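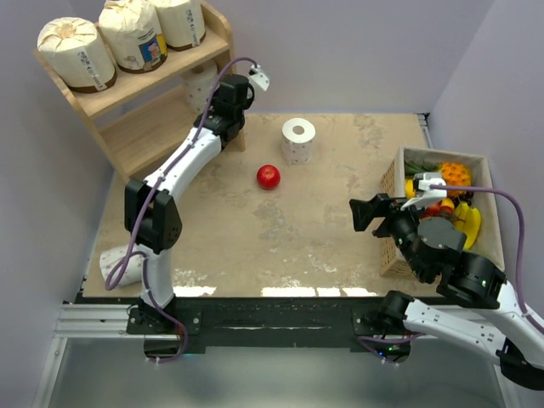
Reading time: 2 minutes

Drudton now has rules for robot arms that share a table

The Drudton test hall has published its first code of practice for two-armed benches, and it runs to 14 pages, four of which concern cables. Anyone who has watched a gripper set off for a piece of fruit and arrive with its own lead wrapped round its wrist will think four pages modest.

The code was agreed in March and takes effect on April 11, 2021. It covers every bench at the Drudton and Fluvunport sites where a pair of arms is fixed to the same table, and it was drafted with Strickland, the firm that looks after the safety paperwork for both. Strickland's first draft was longer. It included a definition of "table".

The main points are plain enough. Each bench must have a marked middle zone, and only one arm may be in it at a time unless the task sheet says otherwise. Cables must have enough slack for the full reach of the arm and must be checked at the start of each shift. Arms working within 80 millimetres of a wall or a shelf must be slowed down, a clause understood to have been written with one particular wall in mind.

Then there are the props. Household tidying tasks, the sort that put an apple, a basket of fruit and a few toilet rolls on one tabletop, have until now been set up according to the taste of whoever came in first. From now on the starting layout must be written down, and anything that rolls must be listed as such. Toilet rolls count as rolling items when on their side and as standing items when upright. This took up most of an afternoon.

The hall says it went through 3517 logged stops before writing the code. Of these, 800 were put down as "other", a heading the new form does away with. Operators must now choose from a proper list or write a sentence, and early returns suggest they would prefer the list to be longer.

Scuffed tabletops may stay in service provided the wear is noted, to the relief of whoever holds the budget. Fruit, real or otherwise, is not to be eaten at the bench.

Drasia, which runs similar benches, has asked for a copy and is expected to adopt the cable section first. Comments on the code can be sent to the hall's front office, on the form supplied. The form has a box marked "other".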